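Accueil | Actualités | Équipements | Agenda | Contact

Kitomside : le laboratoire de chimie prépare son budget robots

Dernière mise à jour : 2 août 2026

C'est une question qui occupe les couloirs de Kitomside depuis le mois de mai et qui devrait encore alimenter quelques pauses café : faut-il acheter une deuxième cellule robotisée pour le laboratoire de chimie préparative, et si oui, avec quel argent, et surtout avec quels accessoires autour ? Efua Atinga, qui suit le dossier pour l'équipe, a bien voulu nous recevoir un long moment, entre deux devis.

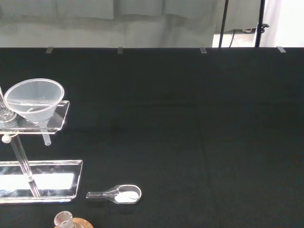
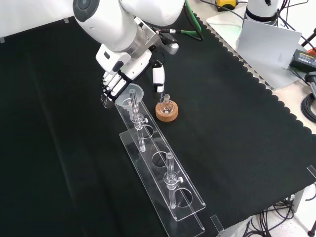
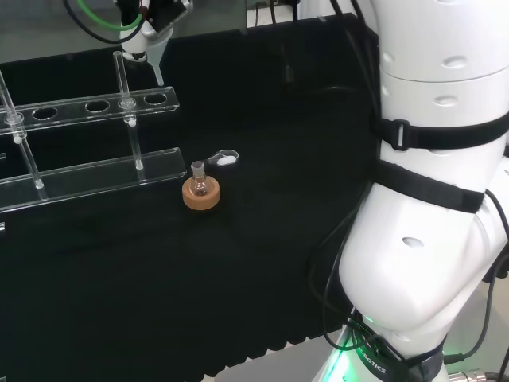

Sur la nappe noire, matériel transparent et liège.

Le projet, baptisé Prustinex, doit passer en arbitrage à la rentrée, et Efua Atinga tient à ce que les collègues sachent bien de quoi l'on parle quand on parle du « prix d'un robot ». Deux fournisseurs ont répondu à la consultation, Kumen et Darko, avec des offres qui se ressemblent beaucoup sur le bras lui-même et beaucoup moins sur tout ce qui l'entoure (la formation, les pièces de rechange, les déplacements du technicien, et cette fameuse ligne « divers » que l'on regarde toujours trop tard !). Elle a donc refait le chiffrage en partant de la paillasse. Un petit ballon à fond rond posé dans son anneau de liège, un entonnoir en plastique, un portoir transparent percé de trous : pris un par un, ces objets pèsent peu dans une commande, mais il faut les avoir en double ou en triple dès qu'une machine les manipule à longueur de journée, et il faut que leurs dimensions restent les mêmes d'un lot à l'autre. « Nos étudiants s'adaptent à un ballon un peu plus large sans même y penser, nous explique-t-elle. Pour le bras, c'est une demi-journée de réglages, et cette demi-journée, je préfère l'écrire noir sur blanc dans le tableau. »

Dans ce tableau, justement, la verrerie et les petits supports représentent 1 874 euros pour la première année, auxquels s'ajoutent 642 euros de portoirs découpés sur mesure et 461 euros pour les câbles, les passe-câbles et les sangles de maintien. La dernière somme a fait sourire en réunion, et Efua Atinga en rit volontiers elle aussi, mais elle n'a pas l'intention de la retirer. Elle se souvient trop bien d'un achat précédent, une balance automatique magnifique, livrée avec un cordon trop court, et qui avait passé une bonne partie de l'été dans son carton.

Le bras fera de toute façon l'objet d'une ligne séparée. L'équipe hésite encore entre l'achat et une location sur 5 ans, formule que Kumen propose avec l'entretien compris et que Darko n'a chiffrée que partiellement pour l'instant. La location aurait l'avantage de ne pas vider d'un coup l'enveloppe des équipements, dont dépend aussi le remplacement d'une hotte que tout le monde réclame (et l'on comprend pourquoi quand on travaille au fond du couloir). L'achat, lui, laisserait l'équipe plus libre de modifier le poste de travail comme elle l'entend, ce à quoi les chimistes tiennent beaucoup.

Reste la question de la place. La salle est déjà bien remplie, et le plan joint au dossier prévoit de déplacer une armoire et d'ajouter des prises côté mur. Les collègues qui souhaitent consulter le tableau de chiffrage, ou signaler un besoin oublié, peuvent passer voir Efua Atinga à son bureau ; elle prend encore les remarques jusqu'à l'envoi du dossier, y compris, précise-t-elle, celles qui concernent la longueur des cordons.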